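Search this site Go

Bindale Sets Release for Second Season of Audio Drama "Grollier"

October 5, 2019
By Nathalie Sandhu

Bindale will release the second season of its scripted audio drama "Grollier" next month, the company announced this week. Writer and director Ivone Trindade returns, along with most of the first season's cast.

The new episodes pick up after the ferry strike that closed season one and follow the Honorato sisters as they try to sell their father's radio station. Trindade finished recording in September – two weeks ahead of schedule – and is now mixing the final episode.
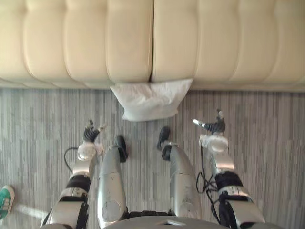
Live listening event

Bindale will play the first two episodes at the Nerkik Theater before they go online. The room seats 300, and 200 tickets are set aside for subscribers. The rest go on sale at the box office. Trindade will take questions afterward.

A soundtrack album is also planned, with a vinyl pressing limited to 1000 copies. Bindale has not announced a price.

Contact us | Copyright 2019. All rights reserved. | Back to top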